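Marker drop-out (hand-held grippers)

Marker drop-out is a fault in hand-held gripper recording in which the tracking software loses the printed square marker on a gripper and goes on writing position values that are no longer measured. It is classed as a data fault, although it can become a safety matter when a robot arm is later driven from the affected recording. The name comes from the fault list kept at the Fekier workshop in Nellelton, where the problem was first logged as a separate entry. Earlier lists had placed it under general tracking errors.

Cause

The marker is found in the picture by its black and white pattern. If part of the pattern is covered, badly lit or turned too far from the lens, the software finds no match. Early versions of the Grendstead tracker then filled the gap by carrying the last known speed forward. Short gaps were harmless. In longer ones the calculated position drifted away from the real tool, and when the marker came back into view the path jumped to the correct place in a single step.

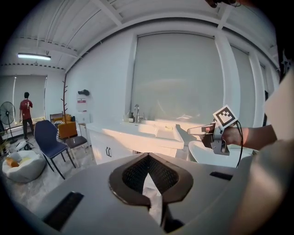
Drop-out is most common when two grippers are worked close together, as the body of one tool easily passes in front of the other. Mounting the marker upright on top of the gripper keeps it clear of the operator's fingers, but does not protect it from glare. Lowered blinds reduce the risk without removing it: sunlight can still reach a worktop, as on the white counter by the basin, and a marker carried into such a patch may be washed out. A trailing cable is a lesser cause — it can swing across the pattern when the wrist is turned.

The Nellelton fault

The best-known case arose during replay of recording 932 on a Miyazaki bench arm. The file held a gap of 2 seconds, followed by a jump in the path. The arm tried to follow the jump at full speed and struck its own stand, bending the wrist bracket. The guard door was shut and there were no injuries. The speed limit had been switched off for an earlier test and not restored.

Detection and prevention

Later versions of the tracker mark unmeasured samples and reject any recording with a gap longer than 20 frames. Replay is refused if the speed limit is off. Matt printing is preferred for markers, and scratched or curled ones are replaced. Older files do not carry the sample marks and have to be checked by hand before use on an arm.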